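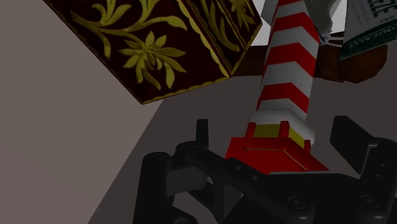

The decision by the Flamcombe district to close the Estham public health office on weekends deserves more scrutiny than it has received. When an outbreak of stomach illness moved through the care homes there in August, the first reports were telephoned in on a Sunday, and the line went to a recorded message. Staff at the homes did what sensible people do and called one another. By the time the office opened, the illness had reached 4 homes. The district's published account of that week is a handsome document, and it treats the outbreak as a closed matter. A box may be covered in gold vines and star-shaped blossoms, with a scalloped trim along its lower edges, and the decoration will say nothing of what is kept inside. The same caution should be applied to official reports. The one from Flamcombe devotes 11 pages to the district's partnerships and a single paragraph to the hours during which calls went unanswered.

The district's position, as stated by its director of services, Kosmas Tsolakis, is that weekend coverage was used too seldom to justify its cost. In the last year of full service, the Estham office logged 200 weekend calls. Mr. Tsolakis regards that number as low. It is difficult to see the basis for that judgment. A duty officer for infectious disease is retained for the calls that cannot wait, and a quiet month is no evidence that the post is unnecessary. Fire departments are not asked to defend their existence by the number of fires.

There is also the matter of who bears the cost when coverage is withdrawn. Large hospitals have their own infection control teams and will manage on a Sunday much as they do on any other day. Care homes, group residences and small clinics have no such resource. They depend on someone at the district who can tell them whether to close a dining room, whether to send samples to the laboratory at Morris, and whether a cook with mild symptoms may return to work.

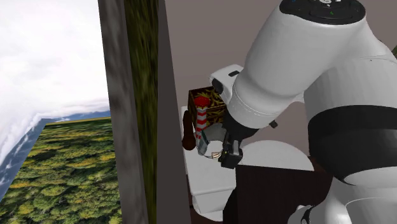 Those questions have settled answers, but the answers have to be given promptly and by a person with the authority to give them. A manager who closes a dining room on her own judgment must explain herself to families and owners. A manager who has been told to close it by the health office need only point to the instruction. That difference matters a great deal at seven in the morning with half the kitchen staff absent.

Supporters of the closure point to Erka, the reporting system that the district adopted to replace the telephone line. Erka accepts reports at any hour, and it appears to do so reliably. It does not issue advice. A report filed on a weekend is placed in a queue and read on the next working day. The district should continue to use the system, and it should stop describing it as a substitute for a duty officer.

Flamcombe has had a public officer of health in one form or another since 1839. The title has changed many times, as have the diseases, and the pay has seldom been generous. Earlier boards understood that the post had to be filled on every day of the week. They had fewer means than the present one and faced illnesses that were far more dangerous.

The board should restore weekend coverage at Estham before winter, when stomach and respiratory illness will again be common in the homes. If the full cost cannot be met, the duty could be shared with Morris on an alternating schedule, an arrangement that Morris has already said it would consider. The board should also publish the complete log of calls received during the August outbreak, including those that reached the recorded message, so that residents may judge the matter for themselves.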